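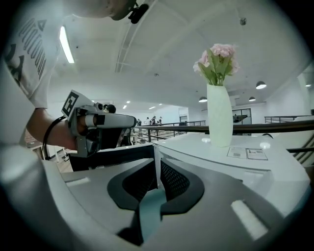

How long does it take to learn the Istska hand-held gripper?

Most people can pick something up with it within a few minutes of being handed one. Getting recordings that are good enough to train a robot arm takes longer, usually an afternoon. New customers get one remote training session with the kit, and you can book more at any time.

What comes in the kit?

The standard kit has two grippers, one for each hand, with cables, a charger, spare finger pads and a hard case. The head mount is sold separately. If you ordered before March, your case has the older foam and the head mount won't fit in it.

What does it cost?

The two-gripper kit is $1845. A monthly rental is $409 and includes the head mount. Shipping is extra on both.

Do I need to own a robot?

No. You can record first and decide on an arm later. Plenty of our rental customers only want the recordings.

How heavy is each gripper, and will my arm get tired?

It will, if you go all day. Take a break every half hour and switch tasks when you can. Wrist straps are available on request – ask before we ship, as they are fitted at our shop in Rotthorpe.

What are the square markers for?

The software uses them to work out where each gripper is. Keep them clean and flat. A marker with a scratch or a bent corner should be replaced. A sheet of spares is $88 and the part number is on the packing slip.

Can I record with other people in the room?

Yes, but tell them first. Anyone who walks past may end up in the video. The Mittal software can blur faces before you export, and the setting is off by default.

How much can I store on one unit?

Up to 267 minutes at the normal quality setting. After that the oldest files are not erased. Recording just stops and the unit beeps twice.

Which arms are supported?

We keep a list on the Dillow page, which is where our adapter plates are sold too. If yours isn't listed, send us the bolt pattern and we'll tell you if a plate can be made.

Can I return it?

Kits can be returned within 30 days if the case and all cables come back with it. Opened finger pads can't be refunded. Rentals can be ended at the close of any month.

Contact: use the support form | © Istska, Rotthorpe. All rights reserved. | Back to top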